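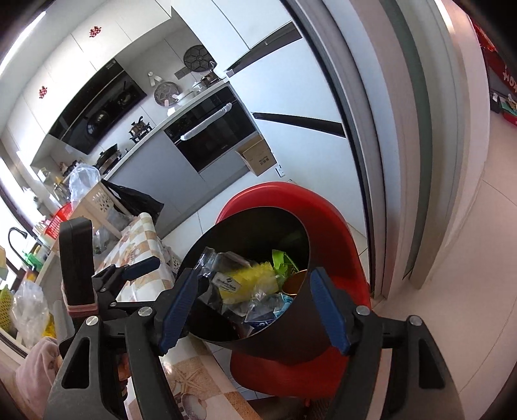
May 27, 2019

Callulton releases Rernel 3, grasp planning software for household tidying

CISSTEAD – Callulton today released Rernel 3, the latest version of its planning and perception software for two-fingered grippers. The release adds a bin model, a planner for soft items and a new tool for labelling recorded grasps.

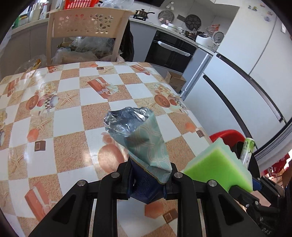
Soft and crumpled items are the main change in this version. Earlier releases fitted a rigid shape to every object and often chose a poor grasp point when the shape was wrong. Rernel 3 estimates how far an item will give before it plans the grip. A kitchen table can put both kinds of problem side by side, such as a crumpled paper cone and a green sponge, and the planner now treats each one separately.

"Most of our support requests were about packaging," said Hajar Kabbaj, head of perception at Callulton. "We rewrote that part first."
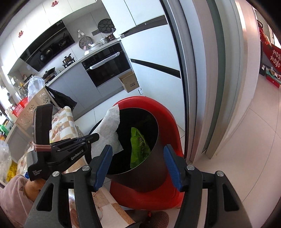 The labelling tool lets operators mark the start and end of a grasp and correct the object outline by hand. It ships with 525 labelled kitchen sequences.

Bins are now planned as open containers, with the rim and the outer wall stored as separate grip regions.
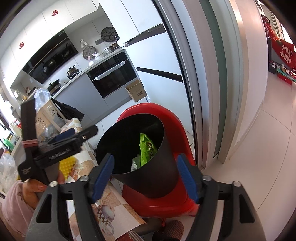
Users can turn either region off in the settings file. Configurations from Rernel 2 will load without changes.

Rernel 3 is available now to current licence holders. Support for Rernel 2 ends in October.

Media contact: Arūnas Grīnberga, Callulton, Cisstead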